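Home | Technology | Work | Magazine | Subscribe

Can machines do the laundry yet?

Loading a washer remains among the harder household chores to automate. Cloth has no fixed shape, and a sleeve may pull half the pile along with it. Jarnstead, which studies domestic automation, set its trial at 40 loads.

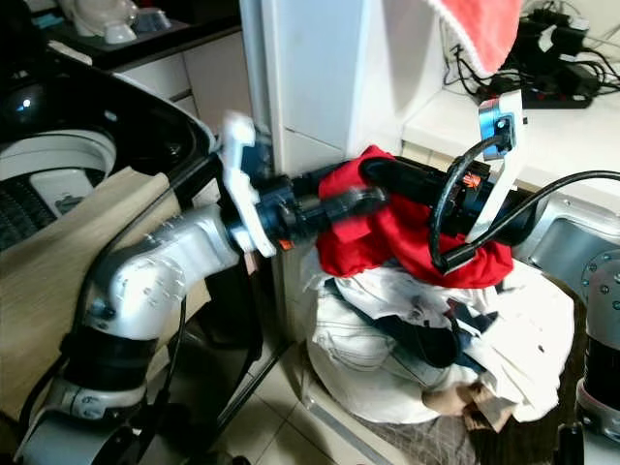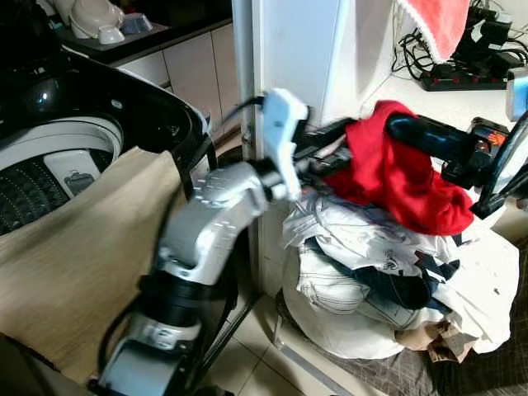

A red garment hangs over one arm, with the open washer at left.

The trial ends in February. Bundholm, a partner, expects sorting to take longer - perhaps years.

727 shares | 25 comments

Related
Lakex tests shelf stocking at night
Kırmızıgül and the folding problem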